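18 décembre 2020 – cahier atelier, suite

Repris les essais de colle sur les échantillons Onavier. Lot de Wang pas encore ouvert, on le garde pour la semaine prochaine. Four à 60, étuvage une nuit complète, pesée dès la sortie.

Éprouvette A : 1 215 g avant, 1 123 g après étuvage. Perte plus forte que prévu. Refait la tare deux fois, même résultat. B : pas pesée, coin abîmé au démoulage (ma faute, trop pressé). C : à refaire avec la colle Cusalard diluée, la pure file trop vite et fait des paquets dans les angles.

Marius Vlad pense que le carton Plustska boit l'eau par la tranche. Possible. Il propose de vernir les chants avant collage – à essayer sur trois pièces, pas plus, il reste presque 800 g de vernis et la commande est bloquée en compta.

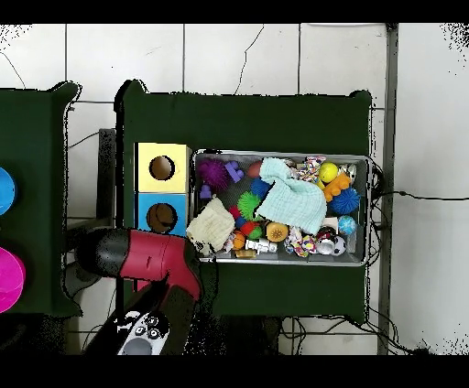

Tables vertes, boîtes jaune et bleu clair empilées, bac gris avec les jouets.

Presse : manomètre toujours capricieux. Monté à 194 puis redescendu tout seul en dix minutes. Joint ? Vérifié le raccord du bas, sec. Celui du haut pas accessible sans démonter le capot, pas eu le temps. En attendant serrer à la main et noter la valeur au début ET à la fin, sinon les chiffres ne servent à rien.

Décollement sur l'ancienne série : bords seulement, le centre tient bien. Arraché au cutter, les fibres viennent avec. Donc le collage est bon, c'est le séchage qui tire. Ralentir la montée en température, palier à 40 pendant deux heures.

A faire :
– découper six éprouvettes neuves, sens des fibres marqué au crayon
– demander à Marius la fiche technqiue Cusalard, la mienne est illisible
– nettoyer les spatules avant que ça durcise
– joint presse, voir taille exacte

Four coupé à 18h10. Clé dans le tiroir du haut.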